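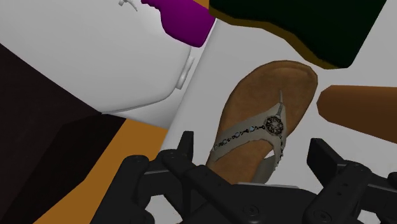

Comparing two gripper setups for cluttered pick tasks in simulation
Final project report, group 6
Rok Perić, Moushumi Biswas, Ruwan Gunawardena
Advisor: Estíbaliz Carrasco
Submitted 13/05/2021

1. What we wanted to do

Original plan was three grippers and two wrist cameras. Got cut down to two grippers and one camera after the midterm review. The question stayed the same: if you keep the arm, the controller and the objects fixed and only swap the gripper, how much does the success rate change? And does it matter more for flat things than for chunky things?

Everything was run in sim. We wanted at least one day on the real arm in the Morside lab but the booking never worked out.

2. Setup

Arm: the stock six-joint model that comes with the course simulator. No changes.

Gripper A (we call it Ekgate, after the folder name): two-finger parallel, matte black, bracket style fingers with screw heads modeled in. Wide body between the fingers.

Gripper B (Fekard): also parallel, narrower body, longer fingers with thin tips. The mesh was made by Samer Haddadin for last year's project, we only fixed the scale.

Camera: on the wrist, looking down past the fingers. Same offset for both grippers. This was maybe a mistake, see section 5.

Objects: household scans on a light gray surface. Shoes, a thong sandal with a medallion on the strap, plus a bunch of bigger stuff dropped in close by as clutter. Positions random, seeds saved so both grippers got the same layouts.

Controller: the Jayasinghe grasp planner from the course repo, default settings, except approach speed which we lowered. At default speed the fingers went through the surface sometimes. Physics step too big probably.

3. Procedure

400 trials per gripper, same seeds. One trial = plan, approach, close, lift, hold for 8 seconds. If the object is still between the fingers after the hold its a success. If the planner gives no grasp it counts as a fail.

We split objects into "flat" and "chunky" by hand before running anything. Ruwan did the split, Moushumi checked it. They disagreed on a few soft bags, which we then left out.

4. Results

Chunky objects: nearly no difference. Both grippers did fine, and most of the fails were clutter collisions on the way down.

Flat objects: big difference. Gripper A got 49 percent, gripper B was clearly better at over two thirds. The sandal was the worst single object for A. Planner kept choosing a grasp across the full width of the footbed, fingers came down wide, then slipped up over the rim on closing. With B the thin tips got lower and the grasp mostly held.

A few times gripper A closed on the strap instead. Counted as success if it held, which is a bit generous. The strap is part of one rigid mesh in our sim so it can't bend or tear. On a real sandal who knows.

5. Problems

– Wrist camera view. With gripper A the body and fingers fill the bottom of the view, and when the arm is close the heel of the sandal is hidden behind it. The planner only gets what the camera gets, so part of A's bad score might be a camera problem and not a gripper problem. We should of moved the camera per gripper. Noticed too late.

– Friction. One value for all objects. Not realistic for cork-looking footbeds vs smooth plastic.

– Lost one night of runs to a full disk. Re-ran with the same seeds, results matched where they overlapped.

6. Next steps

Repeat the flat set for A with the camera moved further out. If the score goes up a lot then section 4 needs rewriting. Rok has a branch with the new mount, not merged yet. Real arm test hopefully in June if Morside has a slot.

Who did what: Rok – sim setup, controller changes. Moushumi – trial scripts, plots, sections 3 and 4. Ruwan – object set, gripper meshes, the rest of the report. Logs and seeds are in the group folder under results_final2 (not results_final, thats the broken one).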